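**Suture practice station: bench check, Monday**
Checked by: Rania Filali
Site: Tistdale skills room, bench 2

Status key: OK / Watch / Fix

**1. Pad and stain**

- [x] Pad sits flat, no lifting at the corners – OK
- [x] Pad log number matches sheet (483) – OK
- [x] Red stain limited to the pad, none on the bench top – OK
- [ ] Room left for new incisions – Watch

Five incisions on this pad now. I would not cut a sixth. Staining is heaviest along the cuts, with a wide smear lower down. Blot before the next stitch so the edges can be read. 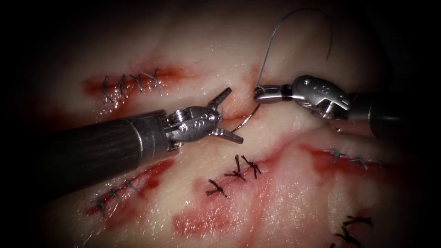 Spare pads are in the Felico drawer. Two left, reorder form is filled in and needs a signature.

**2. Needles and thread**

- [x] Needle count in matches needle count out – OK
- [x] Sharps bin below the fill line – OK
- [x] Curved needles only, no straight ones mixed in – OK
- [ ] Thread tails trimmed and picked up – Fix

Put a needle down flat where its point can be seen, and regrip before going near an incision. Two trainees were reminded of this at the morning session.

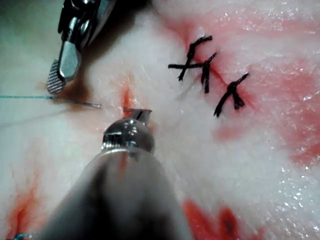

Black thread is for interrupted stitches that stay in for marking. Blue or teal is for the current exercise. Please keep to this, the marking sheet depends on it.

**3. Instruments**

- [x] Jaws open and close fully, both sides – OK
- [x] Serrations clear of thread and pad residue – OK
- [x] Wrist pins and screws seated – OK
- [ ] Use count under 2,000 – Watch

The right needle driver is at almost 2,000 on the Morsy tracker. Swap it at the next service – don't wait for it to slip. 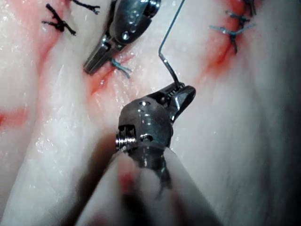

Wipe the wrists as well as the jaws at the end of the day. Stain dries in the recesses and takes a brush to get out.

**4. Room**

- [x] Eye wash in date – OK
- [x] Gloves, all sizes – OK
- [ ] Floor mat taped down – Fix (left corner)

Score: 82. Trirnton wants a copy by noon.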